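Gudville Shallow Sorting Bins, orange, set of four
Reviewed by Gilmar Lopes

I have now bought 20 of these, so take any complaints with that in mind. They are plastic trays with rounded corners and a raised rim, and I use them for sorting small wiring bits: short leads, twisted pairs, the tiny white plugs that like to live under the fridge.

The color is listed as "Amber Dusk." It is orange. Traffic cones are more discreet, but a thin wire shows up on it right away, which was more than I could say for the tasteful gray Driltport trays I had before. I lost 13 connectors in those, and I believe they are still in there.

The rim takes black marker well. I write the contents along one side and can read it months later, handwriting permitting. Rubbing alcohol gets it off, mostly.

My layout is two bins on the left, two on the right and a stainless steel tray in the middle for whatever is waiting its turn.

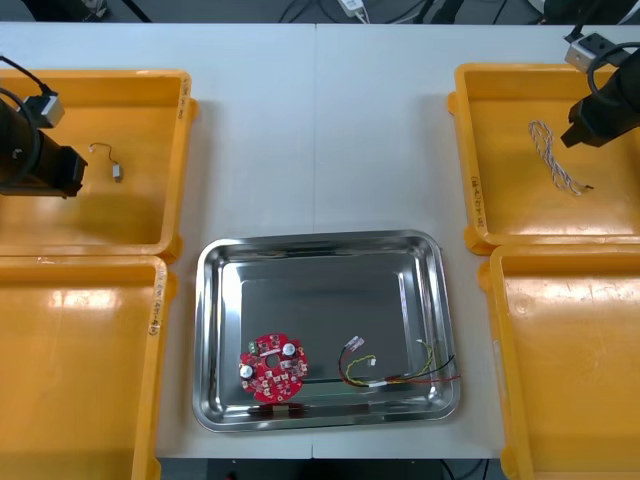 Now the gripes. The floor is glossy and throws overhead light straight back at you, so move your lamp. There is no lid. The rounded corners are kind to fingers - less so to anyone trying to pour out screws. And the box came with a leaflet, item 331, on how to stack them.

Four stars. I'd order more, but there is a limit to how much orange a person can explain at home.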